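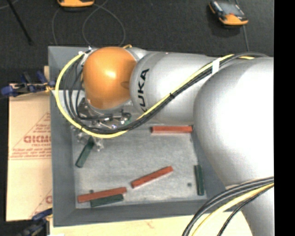
Selon Ataberk Erdem, il ne fallait surtout pas dormir au port. Il me l'a répété hier soir au téléphone : le port, c'est pour les départs, les bonnes chambres sont en haut, derrière l'église, et de là on voit toute la baie jusqu'au phare. J'avais déjà réservé au port. J'y suis donc, deuxième nuit, à la pension Mamani, et je ne m'en plains pas trop.

21 juin 2021

Levé à six heures à cause de la lumière. Les volets de la chambre ne ferment pas complètement, il reste un jour de la largeur d'une main. À cette saison il fait clair très tôt et les mouettes commencent avant tout le monde. Petit déjeuner à sept heures : pain, beurre salé, confiture de figues, un œuf. Le café est servi dans un bol, il est faible. J'en ai pris deux.

J'ai payé 40 euros la nuit, petit déjeuner compris. En juillet ce sera le double, d'après le tarif affiché derrière la porte.

Pris le car de huit heures pour la plage de Tumow. Il part du parking derrière la halle et non de l'arrêt marqué sur le plan, j'ai failli le manquer. Vingt minutes de route, d'abord entre des murets de pierre, puis le long des marais salants. Le chauffeur s'arrête où on lui demande. Je suis descendu trop tôt, au carrefour de la chapelle, et j'ai fini à pied par un chemin de sable bordé de tamaris. Il n'y a pas d'ombre du tout. Penser au chapeau la prochaine fois.

La plage fait trois kilomètres. Le sable est clair, assez grossier du côté nord, plus fin vers le sud, où se trouvent les deux restaurants et le loueur de parasols. Je me suis installé au nord. Quelques familles, des pêcheurs à la ligne sur les rochers. L'eau était froide à l'entrée, puis supportable. Pente très douce, il faut marcher longtemps avant d'avoir de l'eau à la taille. J'ai nagé jusqu'à la première bouée jaune et je suis revenu. Un peu de courant vers le sud, je suis ressorti bien plus loin que ma serviette.

Lu deux chapitres. Mis de la crème, oublié les pieds.

Vers onze heures le vent s'est levé. On m'avait prévenu à la pension : en juin le vent d'ouest arrive en fin de matinée et tombe le soir. Les planches à voile sont sorties presque toutes en même temps. Le club s'appelle Drendow, il occupe une cabane bleue au bout du parking. Une heure de planche avec le matériel coûte 50 euros, ce qui m'a paru cher. La sortie en kayak de mer est à 13 euros l'heure. J'ai pris un kayak.

On m'a donné un gilet trop grand et une carte plastifiée avec les limites à ne pas dépasser. J'ai longé les rochers jusqu'à la pointe. De l'autre côté il y a une petite crique de galets qu'on ne peut pas atteindre à pied à marée haute. Je m'y suis arrêté un quart d'heure. L'eau y est très transparente, on voit les oursins sur les blocs. Au retour j'avais le vent de face et j'ai mis beaucoup plus de temps qu'à l'aller. Mal aux épaules ce soir. On ne m'a pas fait payer le dépassement.

Déjeuné au premier restaurant, celui qui a la terrasse en bois. Sardines grillées, salade de pommes de terre, un verre de blanc. Correct. Le service est lent, mais je n'avais rien à faire. Ma voisine de table demandait au serveur s'il y avait un bus pour rentrer avant dix-sept heures, il lui a répondu que non. Je comptais moi aussi sur celui de quinze heures, qui ne circule en fait qu'à partir de juillet. Je suis donc resté.

L'après-midi, marché jusqu'au village de Damen, derrière les dunes. Le sentier est balisé en blanc, il traverse une pinède et passe devant un ancien poste de douane dont il ne reste que les murs. Damen a une place carrée, une fontaine, une épicerie qui ouvre à seize heures et un petit musée de la pêche. Le musée tient dans deux salles : des filets, des maquettes de bateaux, des photographies de la criée. Un panneau indique que le village comptait 3 000 habitants au temps des conserveries. Il en reste beaucoup moins, et une maison sur deux avait les volets fermés. La dame de l'entrée m'a dit que les propriétaires arrivent en juillet. J'ai acheté deux cartes postales, une pour ma mère, l'autre je verrai.

À l'épicerie : une bouteille d'eau, des abricots, des pansements. J'ai une ampoule au talon gauche, ce sont les sandales neuves.

Rentré par le car de dix-sept heures dix, plein cette fois, debout jusqu'aux marais. Beaucoup de sable par terre. Le chauffeur était le même que ce matin.

Douche, puis j'ai rappelé Ataberk. Il voulait savoir si j'étais allé à la pointe, j'ai dit oui, en kayak. Lui y va par le haut, par le chemin de ronde, et d'après lui c'est plus beau. Il m'a conseillé de partir à marée basse et de revenir par les rochers. Demain la basse mer est à neuf heures vingt, j'ai vérifié sur le tableau affiché à la capitainerie. Cela oblige à prendre le premier car, ou à louer un vélo. Le loueur du quai ouvre à huit heures et demie, c'est un peu juste.

Dîné sur le port. Soupe de poisson, trop salée. Les tables du bord étaient toutes prises et on m'a mis près de la cuisine. Le bateau des îles est rentré pendant que je mangeais, les passagers sont descendus avec des glacières et des poussettes. J'ai regardé les horaires en sortant : un départ à neuf heures, retour à dix-huit heures, pas de traversée si la mer est forte. Peut-être après-demain, selon le vent. Il faut acheter le billet la veille au guichet.

Il est vingt-deux heures et il fait encore jour. Le vent est tombé comme prévu. En bas on rentre les chaises du café. J'ai mis le maillot et la serviette à sécher à la fenêtre, attachés avec la ceinture du pantalon. Réveil à sept heures moins le quart. Ne pas oublier le chapeau, demander à la pension s'ils ont une chambre côté cour pour les deux dernières nuits.

Contact | Mentions légales | Tous droits réservés | Haut de page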